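Peanuts, jars and the counter by the back door

Posted in Kitchen

I went through the dry goods last weekend and finished the job this morning before lunch. It had been on my list since May. I keep a lot of things in jars and I had stopped knowing what was in half of them.

The rule I used was simple. Everything came down off the shelf, and nothing went back up until I had opened it and smelled it. Flour was fine. The brown rice was not fine, and went out. I had two separate bags of Putton lentils, both open, both closed with the same kind of clip, and I put them together. There was a box of Idness crackers behind the oatmeal that I don't remember buying. I ate one and threw out the rest.

In all I had 24 jars out at one point, counting the little ones for spices. Only 20 went back. The other four are in a box in the hall and can go to anyone who wants them. They all have lids, though one lid sticks. 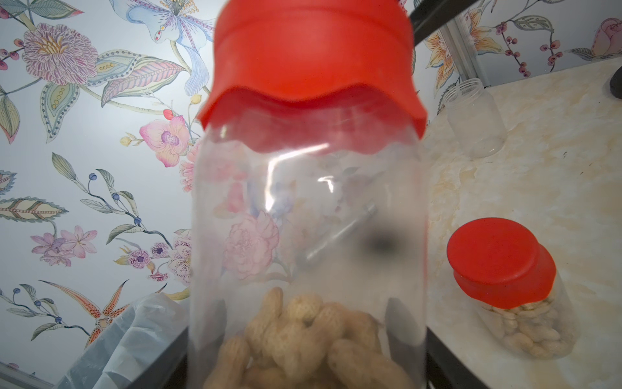
Peanuts in the shell are what I go through fastest from fall until spring. I buy them by the sack at the Mandagi market, roasted, no salt, and pour them into the biggest thing I have. The jar with the red screw-on lid is the one I settled on, because it is clear plastic and I can see how low the peanuts are getting without opening anything. It's down to a layer at the bottom now, so that goes on the shopping list. I used to keep them in a tin, and I would find out it was empty when company was already sitting down.

People ask whether peanuts in the shell keep in a jar. Mine do, as long as the lid goes on all the way and I don't put the jar near the stove. I have had a batch go stale, but that was a summer batch and I left it too long. If you buy them raw you are better off with the refrigerator. I don't buy them raw anymore.

I wash a big jar between sacks, with hot water and dish soap, and leave it upside down on a towel overnight. The lid gets washed separately. Peanut dust collects in the threads and an old toothbrush is good for that. Then it has to be completely dry before the new ones go in. I rushed that step once and had to throw out the whole sack, which still annoys me.

The shelf itself got wiped down and I put new liner on it. I had bought a roll at Grernia when we did the bathroom cabinet and there was just enough left. I had to piece it at one end. You can't tell unless you move the rice.

Labels are the part I haven't done. I have masking tape and a marker and I will probably use those. I wrote the month on the bottom of the flour and the sugar, and the rest can wait until I've been to the store. Still to buy: brown rice, bay leaves, baking soda, peanuts.

Filed under: pantry, storage, jars
9 comments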